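Moving an old desktop into a new case, or just buying a new one?

Posted by Parveen Khattak

Hi all! I have a desktop that my brother-in-law put together years ago and I'm fond of it, but it has started shutting itself off. No warning, no blue screen, just click and dark. It does it mostly in the evening when I've got photos open and the browser going (too many tabs, I know, I know). The guy at the repair counter in Mosside quoted me 562 for a "full rebuild" and couldn't tell me what was in that price. I'm in Gunstead, so there isn't another shop I can get to without making a day of it.

I've vacuumed the front vents and changed the power strip. Is this something I can track down myself, or is the money better spent on a new one? I mostly edit photos and do the books for my husband's business, no games.

Usman Memon
3 helpful votes

Don't pay that yet! Sudden shutoffs with no error are usually heat or power, and you can check for both at home with a screwdriver and a free evening. Start with a temperature monitor (plenty of free ones out there) and leave it running while you work on your photos. If the processor number climbs and climbs right before it dies, you've got your answer, and it may only need the old thermal paste cleaned off and fresh put on. A tube costs less than lunch.

If you do go in, shut down, pull the cord, hold the power button a few seconds, then lay the tower on its side with the open side up. So much easier than reaching in sideways with a flashlight in your teeth. 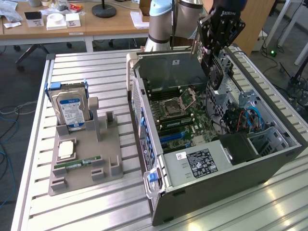
Tower on its side, panel off, CPU socket empty.

You'll only see the bare socket if you take the processor out, and for new paste you don't have to. Leave it in if you can -- the cooler may be stuck to it, so run the PC for ten minutes first to soften the paste, then shut down and twist gently as you lift. Take a phone picture of every cable before you unplug it. I skipped that once and spent 2 hours on the front panel wires.

If the temps look fine, suspect the power supply. Borrow one if you can before you buy. And don't open up the supply itself, please, just swap the whole unit.

altard_attic

mine did that, was the power supply. got a used one and it's been ok since

Rizvi

Back up the photos before any of this!! External drive, tonight. The books too. Also ask the shop for an itemized quote, mine dropped the price once I did.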